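Repair Room Notes: Seams and Trim on Padded Packs

Most of the bags handed in at the Wornik repair room come in for the same fault, a seam that has opened where a strip of trim meets the main panel.

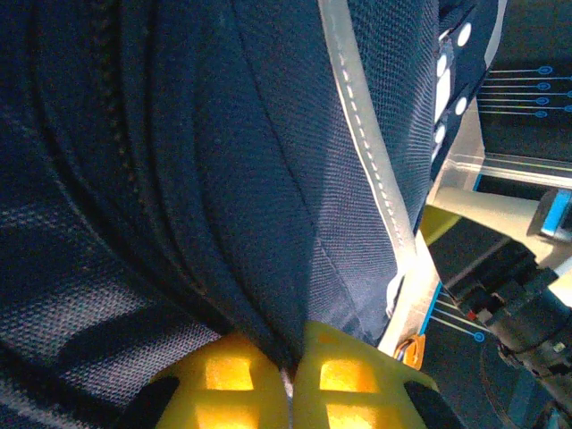 Trim is usually sewn down with a single row of stitching. On a padded panel that row carries more load than it looks. When a pack is stuffed into a locker or pressed under a seat, the padding folds, the outer fabric shortens on the inside of the fold, and the trim does not shorten with it. The difference is taken up by the thread. After a few seasons the thread wears through at the tightest point of the curve.

Before you bring a bag in, please empty it completely, including the small pockets. Brush out grit along the seams with a dry nylon brush. Grit left in a seam dulls needles and cuts thread. Do not machine wash. Sponge the outer fabric with lukewarm water and a little mild soap, rinse with a clean cloth, and hang the bag open by its top handle until the padding is dry all the way through. That can take two days in winter.

Checking a seam at home is simple. Lay the panel over your knee so that the seam sits on the outside of the bend, then look along the stitch line under a side light. Skipped or raised stitches will stand up from the surface. A gap shorter than 15 mm can be closed by hand with a backstitch through the existing holes. Use bonded polyester thread and a blunt needle, start four holes before the gap and finish four holes after it. New holes beside the old ones weaken a woven fabric, so avoid them where possible.

Longer gaps should be done on the machine. Barbara Zalewska will unpick the trim past the damage on both sides, check the edge of the fabric for fraying and bind it if needed – binding adds a little bulk, and on a tight curve it may show as a slight ridge.

Mesh panels are a separate matter. Open weave does not hold a stitch close to its edge, and a torn mesh pocket is normally replaced as a whole piece. We have black and gray mesh in stock. Navy is on order.

Konrad Urbańczyk has set up a second bench for hand sewing, with a lamp and a clamp, free to use whenever the room is open. Thread is in the left drawer, sorted by weight. Please return the needles to the tin.

Bags awaiting collection are on shelf 38. Anything not picked up by the end of July goes to the spare parts bin.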